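Inside the Vinari open day: questions for the program manager

The doors at the Joltthorpe automation centre opened at 9:30 on Saturday, and by mid-morning the demonstration hall was close to its permitted capacity of 72. Visitors were admitted in small groups and given a talk before each demonstration. Between sessions, the manager of the Vinari program set aside time to speak with us about the day and the work it was meant to explain.

The centre has held open days before, but this was the first to include the handling arms. Asked what had changed, the manager pointed to the building itself.

"We moved into this hall in March. In the old premises the arms were in a corridor, and we could not in good conscience bring the public through. Once there was a proper barrier and a proper line of sight, there was no reason to keep the doors closed."

Vinari is a sorting and packing program run with Jacobs, a regional parts distributor. Its purpose is to have arms pick small items from a table and place them in cartons at a steady rate, alongside staff. The manager was careful to describe its present stage as a trial.

"People arrive expecting a finished warehouse. What we have are six workstations and a great deal of measurement. I would sooner a visitor left with a modest and accurate idea of it."

Each group watched a full cycle, including the interval before any part is laid out, when the arm is brought over the table with its fingers apart. Several visitors asked why this took so long. The manager said the question came up in every session.

"The pause is where the checking is done. The controller confirms its position and confirms that the fingers are open to the width it believes they are. If either of those is wrong, everything afterward is wrong as well, and you may not find out until the carton is on a truck."
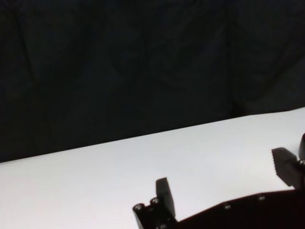 Staff writer, Zanomau Regional Bulletin

The white tabletop and the black cloth behind it also drew questions. According to the manager, the choice was made early in the program, when the team was working in front of a window and results varied with the weather.

"A plain background gives us the same conditions in the morning and the afternoon. It is a cheap measure. We spent a good deal more on lighting before we tried it, and I have had to explain that to our finance office."

Each workstation is asked to complete 300 picks in a standard run. The longest run to date, completed without a person stepping in, reached 501. The manager was reluctant to have the second number treated as a target.

"It was a good afternoon and the parts were all of one kind. Mixed parts are much harder. A washer and a rubber sleeve do not behave the same way, and the grip which suits one will mark or drop the other."

On the matter of employment, which was raised by a number of visitors during the public session, the manager said that Jacobs had given its packing staff a written undertaking for the length of the trial and that staff had been consulted on the layout of the workstations. Two of their proposals, a lower table and a stop button within reach of both hands, were adopted.

"The stop button was their idea and it is now standard at every station. We had placed it where an engineer would want it. They placed it where a person at work would want it."

Asked whether the program would be extended to Zanomau, where Jacobs operates a second depot, the manager said that no decision had been made. A report on the trial will go to both organizations first, and a summary will be made available to the public through the centre's front desk.

Further open days are planned, with a separate session for secondary schools. Admission will remain free of charge, but bookings will be required for the demonstration hall. Visitors who use a wheelchair or who need a seat during the demonstration are asked to say so when booking, as the viewing area behind the barrier is narrow.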